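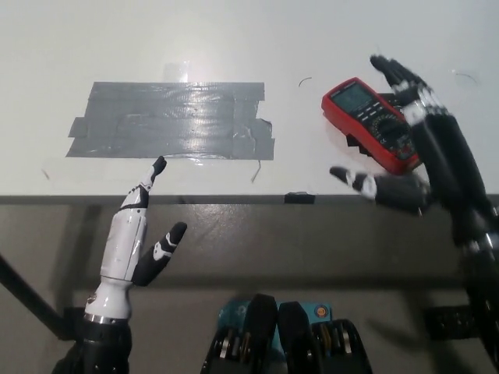 測定器を手に取るという仕事
Fadari共同研究棟における動作データ収集の現在

机の上の道具を持ち上げ、向きを変え、所定の位置に戻す。電気設備の点検にたずさわる人であれば一日に何度も繰り返すこの動作を、人型ロボットに習得させるための取り組みが、Fadari共同研究棟の二階で続けられている。事業の名称は「手元作業動作収録事業」という。機器の開発と運用をFlavulell社が、点検業務に関する知見の提供を設備保全会社のErley社が担い、Fadariは場所と運営の枠組みを用意する立場にある。

事業の内容は、その名のとおり収録である。操作者が遠隔操作によってロボットの両腕と両手を動かし、その間の関節角度、指先にかかる力、頭部カメラの映像を同じ時刻軸の上に記録する。ひとつの動作の始まりから終わりまでを一件と数え、昨年6月の開始から本稿の取材時点までに2412件が登録された。登録された記録は学習用と評価用に分けられ、学習用の記録をもとに動作モデルの訓練が進められている。

本稿では、収録の現場で行われている作業の手順と、記録の採否をめぐる考え方を中心に報告する。

課題の選定

事業の発足にあたって最初に議論されたのは、どの動作を集めるかという点であった。汎用の把持データであれば、積み木や空き容器を使った公開データが国内外にすでに多くある。一方、点検の現場で使われる道具は形状が複雑で、表示部、つまみ、ケーブルの差込口など、触れてよい場所と触れるべきでない場所とが一つの筐体の上に同居している。

Erley社で保全技術の教育を担当してきたクレム・ラドック氏は、候補として挙がった道具の中からデジタルマルチメーターを最初の課題に推した。理由として同氏が挙げたのは、新人教育の場でも最初に渡す道具だという点である。

「現場に出た初日の人に、まず測定器を渡します。そのとき見ているのは測定の知識よりも、持ち方です。回転つまみに指をかけたまま持ち上げる人は、測る前にレンジを動かしてしまう。プローブの端子に近いところを強く握る人は、いずれ接触不良を起こします。持ち方には、その人がその道具をどう理解しているかが出るのです」

ラドック氏の助言にもとづき、課題は14の動作に整理された。机上の測定器に手を近づけて止める、側面を挟んで持ち上げる、表示部が正面を向くように回す、利き手から反対の手に渡す、端子側を避けて置き直す、といった区分である。つまみを回して測定レンジを切り替える動作も含まれるが、難度が高いため、収録は後半に回された。

動作をここまで細かく分けることには、当初、開発側から異論もあった。点検作業を一連の流れとして収録すれば、つなぎ目の動きも自然に記録されるという主張である。これに対しErley社側は、流れで収録した場合、失敗がどこで生じたかを後から特定しにくいと指摘した。協議の結果、細分化した動作を基本とし、一定数がそろった段階で連続動作の収録を加える方針が採られた。現在登録されている記録の大半は前者にあたる。

作業台の準備

収録は白い天板の作業台で行われる。朝、最初の操作者が席につく前に、運用担当者が台の上を確認し、照明を点灯し、頭部カメラの画角を前日の基準画像と見比べる。天板の縁が画面のどの高さに写るかを目安とし、ずれがあれば首の角度を補正する。補正した日は、その旨を収録日誌に書き残す。

光の扱いについては、長く議論が続いた。白い天板は道具の輪郭を捉えやすい半面、天井灯の光を強く返す。金属光沢のある材料や表面にしわの寄った材料が置かれていれば、その一部が白く飛ぶ。初期の運用では、反射を避けるために照明を間接光に切り替える案が検討された。

この案に反対したのは、動作モデルの訓練を統括するズルミラ・ファルカン氏である。Flavulell社の主任研究員である同氏は、収録環境を整えすぎることへの懸念を繰り返し述べてきた。

「点検の現場に間接照明はありません。蛍光灯の真下で、テープの切れ端や線材のくずが残った机の上で測定器を使う。そういう場所で動いてほしいのであれば、そういう場所の見え方を学習させる必要があります。反射があることで認識が不安定になるのなら、その不安定さを収録の段階で知っておきたいのです」

結論として照明は変更されず、台上の状態についても、毎回同じに整えるという規則は設けられなかった。代わりに定められたのは、収録の開始時に台の状態を静止画で保存し、記録に紐づけることである。何が置かれていたか、どの位置にあったかは、この静止画から後で確かめられる。

ただし、安全に関わる物の扱いは別に定められている。刃物は台に置かない。液体を入れた容器は台に置かない。測定器は電源を切った状態で使用し、電圧のかかった対象に接続した収録は行わない。これらの規則は操作席の脇に掲示され、操作者は交代のたびに確認の署名を行う。

操作者の一日

操作者は手袋型の入力装置を着け、頭部カメラの映像を見ながらロボットの手を動かす。一回の着席は短く区切られ、着席と着席の間には休憩が置かれる。装置を外した後は、手首と指の状態を自己申告する用紙に記入する。

ロボットの手は人の手に近い形をしているが、同じようには動かない。指の付け根の開き方、親指の回り込む範囲、指先の曲がり始める位置がそれぞれ違う。そのため操作者は、自分の手で行えば何も考えずに済む動作を、いったん分解して組み立て直すことになる。

操作者の一人は、慣れるまでの過程を次のように語った。「最初の週は、自分の親指をどこに置いているのか分からなくなりました。画面の中の親指は台の縁のあたりで止まっているのに、自分ではもう測定器に触れているつもりでいる。今は画面の手のほうに自分を合わせます。帰宅してから湯呑みを持つときに、少し遅くなっていることがありますね」

訓練の期間に、操作者はまず空の手の動きだけを繰り返す。両手を台の手前に構え、指を上に向けて開き、一本ずつ曲げて戻す。続いて、道具に触れずに上方で手を止める動作に進む。この「止める」という動作は、教材の中で最も多くの頁が割かれている部分でもある。

ファルカン氏によれば、接近して止まる動作の質は、その後の把持の成否に大きく影響する。手が道具の上に来たとき、指がすでに道具の形に沿って開いているか。反対側の手が、受け渡しや支えに移れる位置で待っているか。人は無意識のうちにこれを済ませているため、操作者が意識して行わなければ、記録には現れない。

待機側の手をどう扱うかは、収録を始めてから浮かび上がった論点である。片手で行う動作の場合、もう一方の手は台の外に下ろしておくのが当初の取り決めであった。しかし、その条件で訓練したモデルは、両手を使う動作に移る際、待機側の手を大きく振り上げる傾向を示した。現在は、片手の動作であっても反対の手を台の手前に構えておくことが標準とされている。待機側の手が映像の中で作業台の一部を隠すことになるが、実際の運用でも同じことが起こるため、許容されている。

採る記録、採らない記録

収録された記録がすべて登録されるわけではない。操作者が席を離れた後、別の担当者が映像と力の波形を確認し、採用、保留、不採用のいずれかに区分する。確認は2名が独立に行い、判断が分かれた場合は保留とする。保留の記録は週ごとにまとめて再検討される。

不採用となる理由のうち多いのは、時刻の不一致である。映像と関節角度の記録は別々の計算機で処理されており、通信が混み合うと両者の間にずれが生じる。ずれの大きい記録で訓練を行えば、モデルは手が道具に届く前に指を閉じることを学んでしまう。波形を見れば判別できるため、この種の不採用については判断が分かれることはまずない。

判断が難しいのは、動作そのものは完了しているが、過程に迷いのある記録である。手を伸ばし、止まり、わずかに引き、角度を変えてもう一度近づく。最終的には測定器を正しく持ち上げている。こうした記録を採るべきかどうかについて、事業の開始当初は確認者の間で基準がそろわなかった。

ラドック氏は採用を主張した。「熟練者も迷います。ただ、迷い方が違う。道具に触れる前に迷い、触れてからは迷わない。触れる前の修正が記録に残っているのは、価値のあることだと思います」

ファルカン氏はこの意見に一定の理解を示しつつ、条件を加えた。修正の前後で手の動きに連続性があること、そして停止している時間が定められた上限を超えないことである。長い停止が多く含まれると、モデルが何もしない状態にとどまりやすくなる。現行の手引きでは、触れる前の修正は採用、触れた後の持ち替えは原則として保留と定められている。持ち替えについては、将来、独立した動作区分として扱う可能性が検討されている。

手の動きが速い場面の映像の扱いも、手引きに記載がある。頭部カメラの映像では、動いている手や前腕の輪郭がぶれることがある。開始当初はこれを画質不良として除外していたが、除外を続けた結果、登録される記録が遅い動作に偏った。現在は、道具の位置が判別できる限り、手のぶれは不採用の理由としない。

失敗した動作の記録も保存されている。測定器を滑らせた、持ち上げる途中で傾けた、置く位置を誤ったといった記録は、学習用には含めず、失敗の種別を付して別に保管する。失敗の兆候を検出する仕組みの開発に用いる計画である。

注釈という作業

採用された記録には注釈が付けられる。動作の区分、使用した手、測定器の向き、台上の状態、そして動作を言葉で表した短い文である。文は日本語と英語で一つずつ作成される。

この文の作成を担うのが、外部の協力会社であるHapeta社の担当者たちである。映像を見て、指定された語彙の範囲で動作を記述する。手引きには、見えていないことを書かないという原則が掲げられている。たとえば、測定器の上に手があるだけの映像に「つまみを回す」と書いてはならない。つまみの一部が手に隠れている場合、指が触れているかどうかを力の記録で確かめ、確かめられなければ「手を近づける」と書く。

「持つ」「つかむ」「つまむ」「挟む」の使い分けについては、語彙表の改訂が重ねられてきた。日常の言葉では重なり合うこれらの語を、接触する指の本数と面によって区別する必要があったためである。改訂のたびに過去の記録に遡って注釈を直すことになるため、Hapeta社からは改訂の頻度を抑えるよう要望が出された。現在は、語彙表の改訂を定例の協議に限って行う運用となっている。

英語の文については、別の難しさがある。日本語では主語を省いても自然な文になるが、左右の手が異なる動きをしている場合、英語ではどちらの手を主語に立てるかを決めなければならない。担当者は映像を見直し、動作の目的により近いほうの手を主語とする。この判断がきっかけとなって、日本語の文にも使用した手を必ず書くという規則が加わった。

訓練の段階

動作モデルの訓練は、採用記録が500件に達した時点で最初の試行が行われた。結果は、操作者と同じ条件の台で、測定器の側面に手を沿わせるところまでは安定していたものの、持ち上げの成功は限られた配置に偏るというものであった。

分析の結果、測定器の置き方に偏りがあることが分かった。操作者は右利きが多く、動作を終えた後に測定器を置き直す際、表示部を左奥に向けた斜めの位置に戻すことが多い。次の収録はその位置から始まる。こうして、特定の角度の記録だけが増えていた。

対策として、開始位置を乱数で指定する表示が操作席に設けられた。操作者は収録の前に、指定された角度と位置に測定器を置く。この手順は時間を要し、一日に収録できる件数を減らすことになったが、ファルカン氏は必要な費用であると位置づけている。

「件数は報告書に書きやすい数字です。私たちも報告書に書いています。しかし、同じ角度の記録を増やしても、別の角度で置かれた測定器を持てるようにはなりません。どの置き方の記録が足りないかを、収録する人自身が席で見られるようにしたい。今の表示はその最初の段階です」

その後の試行では、持ち上げの成功する配置が広がった。ただし、プローブの端子が手前に出ている配置では、なお失敗が多い。親指が端子に近づくと、モデルが手を引く動作を始めてしまう。端子を避けるという操作者の注意が、避けすぎる形で学習されている可能性があり、該当する配置の追加収録が続けられている。

共有と管理

記録の管理はFadariが行う。映像には作業台とロボットの手元が主に写るが、操作者や来訪者が写り込む可能性があるため、登録前に人の姿と声の有無を確認する手順が置かれている。音声は原則として収録しない。

操作者の手の動きそのものも、個人の特徴を含む情報として扱われる。関節角度の記録からは、誰が操作したかをかなりの精度で推定できることが内部の検証で示された。このため、記録には操作者の氏名を付さず、事業内でのみ通用する番号を用いる。操作者は、自分の記録を学習用から除くよう求めることができる。

外部への公開については、三者の協議が続いている。Flavulell社は注釈を含む一部の記録を研究用途に公開する意向であり、Erley社も、自社の教育手順に直接関わる部分を除いて同意している。残る論点は、公開した記録に後から誤りが見つかった場合の訂正の方法である。すでに配布された記録を回収することはできない。版の番号を付け、訂正の履歴を併せて示す案が有力とされる。

ラドック氏は、記録が公開された場合の使い道について、ロボットの訓練以外にも期待を寄せる。同氏が担当する新人教育では、測定器の持ち方を言葉で説明することが難しく、指導者が隣で手本を見せるほかなかった。指の力の波形を添えた記録があれば、どの瞬間に力を入れ、どこで抜いているかを示すことができる。Erley社では、採用記録の一部を社内研修で試験的に使用する準備を進めている。

今後の予定

次の期の収録では、測定器に加え、絶縁テープと短い線材を扱う動作が対象となる。いずれも変形する材料であり、置くたびに形が変わる。テープは切り口が不ぞろいになり、貼り重ねれば表面にしわが寄る。線材のごく短い切れ端は、頭部カメラの映像では影や汚れと見分けがつきにくい。注釈の語彙表にはこれらに対応する語がまだなく、Hapeta社との間で草案の検討が始まっている。

機器の面では、指先の力を測る部品の交換時期が課題となっている。収録を重ねるうちに値がわずかにずれるため、現在は毎朝の点検で基準の重りを持たせ、補正値を日誌に記入する。この補正を自動化する改修が計画されているが、改修の前後で記録の性質が変わることを避けるため、実施は現在の区分の収録がすべて終わった後になる見込みである。

取材の終わりに、ファルカン氏に収録の完了をどのように判断するのかを尋ねた。同氏は、動作区分ごとに評価用の配置を定めてあり、そのすべてで基準を満たした時点で当該区分の収録を閉じると説明した。これまでに閉じた区分は、手を近づけて止める動作と、側面を挟んで持ち上げる動作である。表示部を正面に向ける動作については、次回の協議で判定が行われる。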